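The Strachan Job

Part One

Mowat took the job at 11 at night because the message said urgent and because rent was due. Site down. Shop gone. Can you fix tonight. It was from a man called Ruaridh MacBrayne, and Mowat, who was also a Ruaridh, took that as a good sign. It was a terrible reason. He quoted $300 and got a thumbs up in four seconds, so he should have quoted more.

Strachan Marine Supply, est. 1739. Ropes, paint, lamps. The home page was a white screen. Not an error, just white.

He got the login. Password was the word password with a capital. Inside, 45 plugins. Forty-five! Two of them did the same thing and a third one turned the first two off. A theme by somebody called Tridelik, last updated who knows when. No backup. There was a folder named backup and it had a menu in it. A lunch menu.

"Who built this?" he typed.

"My brother in law," MacBrayne wrote. Then, "He moved to Drorstead."

Like that explained it. Maybe it did.

Mowat made coffee. Switched off plugins one by one, reloading each time. White. White. White. Kettle again. White. The cat walked over the trackpad and closed everthing and he opened it all up again.

At 1:30 the phone rang. Nobody phones a web guy at 1:30.

"Is it back?"

"Not yet."

"Only we have the Claltley order. They buy through the site, at six, every month. The whole harbor. If it's not there they go elsewhere."

"Can't you email them?"

Long pause. "The emails are in the site."

Of course they were. Mowat wrote that down on his hand, no idea why. He could hear the man walking up and down on a wood floor. Up, down. Somebody in the background asking should she put the heating on.

"Go to bed," Mowat said. "I'll ring you."

"I'll not sleep."

"Lie down then."
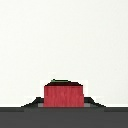 Part Two

It was one line. Always is. Three hours in and there it sat at the bottom of a file called functions-new-FINAL, a bracket with no partner. Somebody had opened it and gone off to Drorstead and the last update had finaly tripped on it.

He typed the bracket. Didn't reload right away. Looked at it a bit.

Then he did. Ropes. Paint. Lamps. A banner in the worst green he had ever seen, sliding in from the left, then sliding in again. Beautiful.

He copied the whole lot to his own drive, then to another drive. Renamed the lunch menu folder lunch. Changed the password to something with 30 characters and then sat there wondering how he'd ever read that out over the phone to a man lying down in his shoes.

Quarter past five. He rang.

"It's up."

Nothing. Breathing. Then the sound of keys, one finger, slow.

"The green's still there," MacBrayne said.

"Yeah. I didn't touch the green."

"My wife hates it."

"I can change the green."

"How much?"

Mowat looked out at the street. Bin lorry. A light on across the way. He thought about rent and about the kettle, and about the six o'clock people in Claltley, getting their boots on.

"Get a pen," he said. "I've got to give you this password first."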